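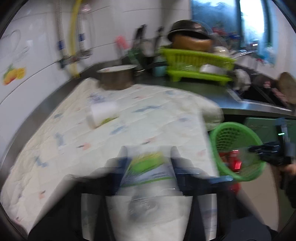
Section 4 covers the Prindis two-tier dish rack and the absorbent counter mat supplied with it. Set both up before washing the first load. The mat lies flat on the counter, printed side up, and may cover most of the work surface, as it does on the stainless steel counter shown. Stack bowls and plates inside the rack. A large pan goes on top only after the lower tiers are loaded; the pan over the inverted brown bowl is in the correct position for that. Keep a roll of paper towels within reach for step 6.

### 4.1 Placing the mat

1. Wipe the counter with a damp cloth and dry it.
2. Unroll the mat and smooth it by hand from the center outward.
3. Leave a gap of 2 inches between the mat and any burner or other heat source.
4. Check that no corner hangs over the sink.

**Caution:** The mat is not heat resistant. Let pots and pans cool before setting them on it.

### 4.2 Loading the rack

1. Place the rack at the back of the counter, next to the sink. All 4 feet must touch the surface.
2. Load plates first, on edge where space allows.
3. Add bowls, open side down.
4. Place a wok or large pan last, centered over the rack.
5. Stand cups and small containers on the mat.
6. Blot standing water from the bases of bowls with a paper towel.

**Note:** The Mikon and Dinard racks use the same feet but have a narrower upper tier. Do not place a wok on either model.

**Caution:** Do not hang anything from gas or water hoses on the wall behind the rack. Keep valves clear so that they can be closed by hand.

### 4.3 Drying and cleaning

- Empty the rack before loading a second batch.
- Lift the mat after each use and hang it until both sides are dry.
- Wash the mat at 50 °C or below, without fabric softener. Do not tumble dry.
- Wipe the rack with mild detergent. Do not use steel wool on the coated parts.
- Check the feet every 2 months. Replace any that are split or loose.

Replacement feet are sold in sets under the Mahmoudi label. Push each foot on until it seats against the frame, then repeat step 1 of 4.2.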